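Two-Arm Coin Table: Project Report
Group 7 — Mateja Obradović, Ognjen Dervishi, Nneka Ekpo
Supervisor: Vlasta Vukčević
Oct 10, 2023

1. Aim

We wanted to find out whether two small arms on a shared bench could pick up light objects and place them next to a fixed target without hitting each other. The work was done in the Zomholm workshop, where we had the use of a corner from April onwards.

2. Budget

We were given 200 pounds for parts. Most of it went on cable, connectors and the flange for the first gripper. The arms were already in the workshop and cost us nothing.

3. Building the cell

Ognjen levelled the bench and bolted down the bases. Mateja wrote the control program, which we called Prirnix. Nneka did the wiring and the gripper mount. The first mount let the gripper twist slightly when it closed, so we printed it again with thicker walls.

The cables took longer than planned. If they are tied too tightly the wrist cannot turn fully, and if they are left slack they hang into the working area. We settled on long loops near the wrist and a tied bundle further down the arm. It is still not tidy.

4. Test method

The target is a gold piggy bank in the middle of the table. It was chosen for its awkward shape and shiny surface. The objects to be moved are small white cubes. One arm works at a time while the other holds its position — we did not try moving both together.
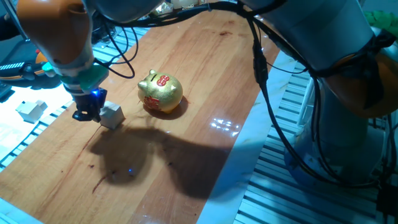 5. Results

Over the whole test period we logged 1049 moves. The early ones were poor, mainly from bad height values. After we measured the table again, only 23 of the last 200 moves failed. Most of those were cubes gripped too near a corner.

Reflections from the varnish confused our camera program in bright light, and we ended up typing in the cube positions by hand.

6. Further work

The next group should try a matt mat on the table and a proper cable guide. Prirnix also needs a stop command that works in the middle of a move. At present it finishes the move first, and Senad Radulović has asked for this to be fixed before the bench is used again.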